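A Season Report from the Grornau Student Robotics Club

It is my pleasure to share an account of the work completed by our club during the spring term. As faculty adviser, I have had the opportunity to observe this project from its first meeting in a borrowed classroom to its present state, and I believe the students have earned a proper record of their efforts. Families and supporters have also asked what the club does now that it no longer builds wheeled vehicles for the regional race, and I hope this post will serve as an answer.

The change was proposed by the students themselves. After three years of entering the race, the older members asked whether the club might turn to household tasks, and in particular to the handling of clothing. The Cavamari Challenge, which is open to secondary schools and first-year college teams, had recently added a garment category. Teams are asked to submit a collection of recorded demonstrations, a written report, and a short program trained on the recordings. The minimum for entry is 400 accepted demonstrations. Our members voted to enter, and the school approved the plan in the same week.

Funding was modest. A grant of $3,000 from the Vieira Education Fund covered equipment, storage drives, and travel to the final event. The remainder of our needs was met through the school's regular activity budget. I wish to record our thanks to both.

The first month was given to preparation. Students learned how to keep a recording log, how to name files in a consistent manner, and how to judge whether a demonstration should be accepted or repeated. These lessons were less popular than the practical sessions, and attendance in that period reflected it. By April, however, the members who had remained were able to review one another's work with care, and disagreements over a particular recording were settled by reference to the written rules.
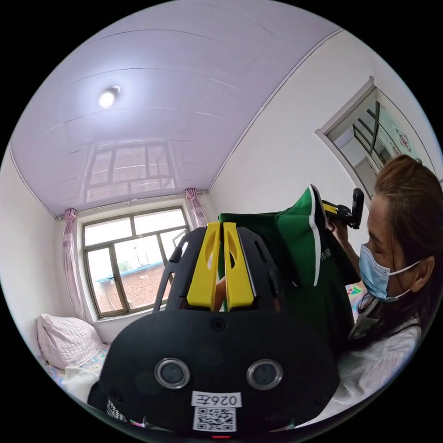 The garment category has proved to be a demanding choice. A rigid object such as a cup or a box keeps its shape when it is lifted, and a student can plan the whole movement in advance. Cloth changes with every touch, and a sleeve that lies flat at one moment may be folded under the body of the garment at the next. For this reason our report devotes a full section to jackets, which combine a collar, sleeves, and lining in a single item. The green jacket with the white trim is a useful case, as the contrast between the stripe and the darker fabric makes it easier for a reviewer to follow an edge when the garment is held up and its shape is otherwise difficult to read. We have recommended in the report that teams new to this category begin with clothing of that kind before they attempt plain, dark items.

The rules of the Challenge also reward variety of setting. A collection recorded at one table under one lamp receives a lower mark than one made in several ordinary rooms. Our members therefore drew up a schedule of rooms, and each entry in the log now includes a line on lighting and a line on the surfaces nearby. It is slow work to fill in these lines, but the judges at Flavalska, where the preliminary round was held, commented favorably on the completeness of our records.

At that round, the club received 70 points for its collection and 65 for its written report. The difference was discussed at our next Thursday meeting. The students agreed that the report had been started too late and that its description of rejected demonstrations was thin. A revised version is in progress, and two of the younger members have taken charge of the tables.

The trained program remains the weakest part of our entry. It performs acceptably with towels and poorly with anything that has a collar. I have encouraged the students to state this plainly in their submission, and they have agreed to do so.

Meetings will continue after school on Thursdays until the end of term. New members are welcome, and no prior experience with programming is required. Students who wish to join should bring a signed permission form and, if possible, one clean jacket or shirt that may be kept in the club cabinet until the final round.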